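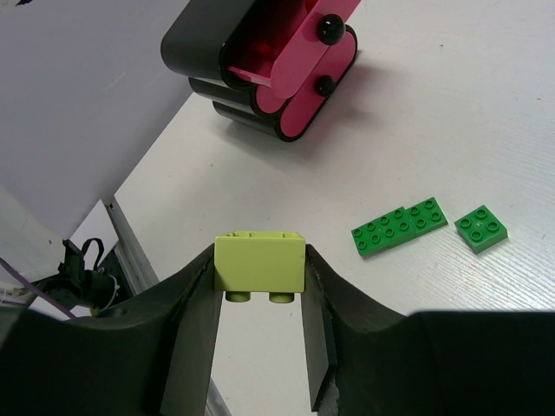

Light green Duplo brick, with the darker green pieces on the white table

Progress report to the Hegazy Fund
Birinier Brick Loan, second period
Prepared by Lovisa Fagerlund, 04/05/2026

Dear friends at the fund,

First of all, thank you for your patience with the last report, which reached you later than I would have liked. I am happy to say this one has much more in it.

When I wrote in September we had just begun going through the donated Duplo and were still arguing over how to sort it. We have now settled on color first and size second, and it has made life so much easier! The greens took the longest. We keep the pale, yellowish green apart from the grass green, and both come out together for the matching activity, where a child picks out the odd one and then builds a long strip from the rest. We tried it with reds and blues too, but the greens start the best conversations, and I could go on about that for pages.
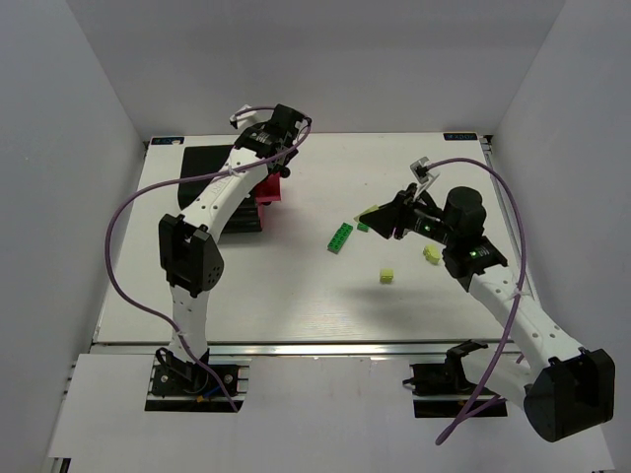

As for the loan boxes themselves, 94 are finished and on the shelf, against the 95 we promised you. The missing one is short of its long bricks, and Abílio Sampaio has a bag coming from the Ilell playgroup that ought to settle the matter. Another 11 boxes went out to families early as a trial, all of them from the finished batch, and 5 are back already – every one with a kind note tucked in, I might add.

The activity cards are further behind than the bricks. We have words for all of them, but the drawings are still in pencil, and I would like the steps for the green strip to be bigger on the page. Small square bricks and long ones look very much alike when they are printed small.

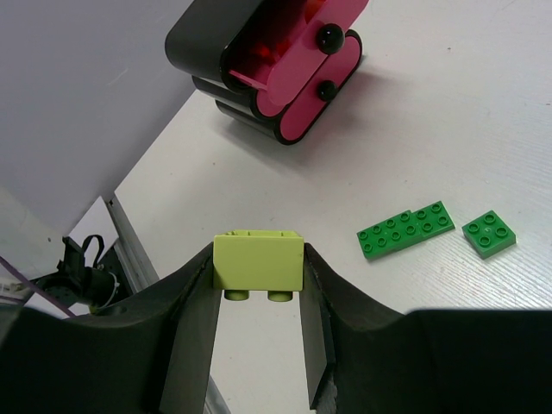

Frøydis Dalen would go further and drop the printed steps for the youngest children altogether, leaving one finished strip in the box for them to copy. She also asks that we put in a couple of spare square bricks, as those are the ones that end up under sofas.

I like both ideas and have set aside a little of the printing money until we decide. The cards should go to Vemeo for a price next week, and I will send you the figure as soon as I have it.

With warm thanks,
Lovisa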